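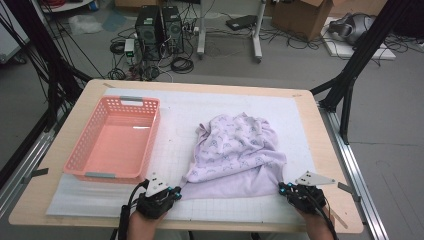

Dreltimen Child Care, laundry and linen room
Quarterly safety inspection, room 7
Date: May 7, 2024
Inspected by: Sushil Nigam
Reviewed by: Gunhild Hafstein

Rating: S = satisfactory, A = action needed, N/A = not applicable

1. Electrical

1.1 Dryer cord and plug undamaged: S
1.2 Power outlets fitted with safety covers: A
Comment: cover missing at the outlet beside the door. Replacement ordered from Dewan.
1.3 Test tags current: S
Comment: next round of tagging due in January.

2. Dryer and washer

2.1 Lint filter clean at time of inspection: S
2.2 Exhaust duct clear and clamped: A
Comment: clamp at the wall end turns by hand. Tighten before the next load.
2.3 Washer hoses free of bulges and cracks: S
2.4 Lint log signed after each load: A
Comment: 14 entries without initials. Raised with the morning shift.
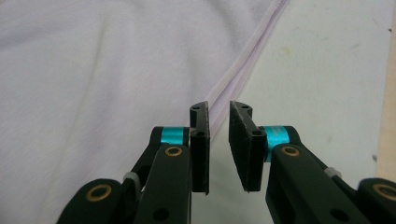
3. Chemicals

3.1 Detergent and bleach in locked cupboard, key out of children's reach: S
3.2 Safety data sheets on hand: A
Comment: sheet for the Milia stain remover is an old version. Print the current one and file it under item 943.
3.3 Decanted products labelled: S

4. Floor and storage

4.1 Floor dry, drain grate flush: S
4.2 Shelving fixed to wall: S
Comment: Flikside brackets, rated up to 275 kg per bay. Load label is faded but legible.
4.3 Soiled and clean items kept apart: S
4.4 Exit path clear: S

5. Fire

5.1 Extinguisher gauge in green zone: S
5.2 Smoke alarm tested: S
5.3 Heat detector: N/A

Item 2.2 is to be closed out before the dryer is used again. Items 1.2, 2.4 and 3.2 are due in 14 days. Send completed actions to G. Hafstein with the item number in the subject line.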